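# Second pair of hands wanted – kitchen and furniture painting, from February
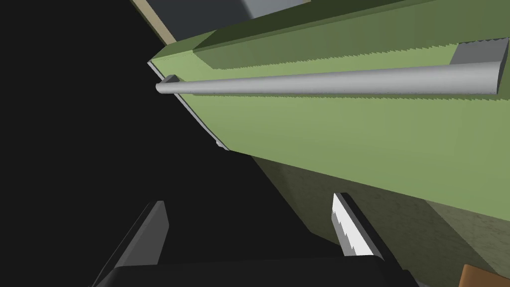 Sage green front with a long silver-grey bar handle.

Hello! I'm Noeline, and I run Flisness, which is me, a van, a spray booth and (until the end of January) Gergely Simon. Gergely is off to retrain as a joiner, and I'm very pleased for him and a bit sorry for myself, so I'm looking for someone to join me in the workshop.

We repaint kitchens. People ring up because their cupboards are sound but they've gone off the colour, and we take the doors and drawer fronts away, clean them, sand them, prime them, spray them and bring them back. The carcasses get done by hand in the customer's house. Now and then there's a dresser or a wardrobe, and last year there was a pulpit – long story, ask me at the interview.

You don't need to have sprayed before. I'd much sooner teach someone from scratch than argue over old habits, but you do need to be patient with sanding, because there's a lot of it (really, a lot). You should be all right lifting a larder door, happy to chat to customers while you're kneeling on their floor, and able to leave a kitchen tidier than you found it. A driving licence would be lovely. If you haven't got one, tell me anyway and we'll see.

The job is 18 hours a week to begin with, going up if we get on and the work keeps coming in. Pay is £13 an hour while you're learning, and I look at it again after 11 weeks. We start at eight and I stop for a proper lunch. Masks, overalls and decent boots are on me, and there's an £800 training pot you can spend on any course that has something to do with the trade. Gergely did French polishing with his.

The workshop is the end unit at Grorkero Yard, behind the tile place. It's warm, which matters for the paint and is nice for us too. The radio is shared, one day each, and you'll have to put up with my brass bands.

To apply, send me a few lines about yourself and something you've made, mended or painted. A garden gate is fine. So is a shelf! I don't want a long CV. Drop it through the door or give it to Aroha Wihongi in the yard office, who'll pass it on. I'll ring everybody back, usually after four when the booth is off, and anyone I'd like to meet will be asked in for a paid morning so you can try the work and see whether you can stand me.

Noeline Harawira
Flisness, Grorkero Yard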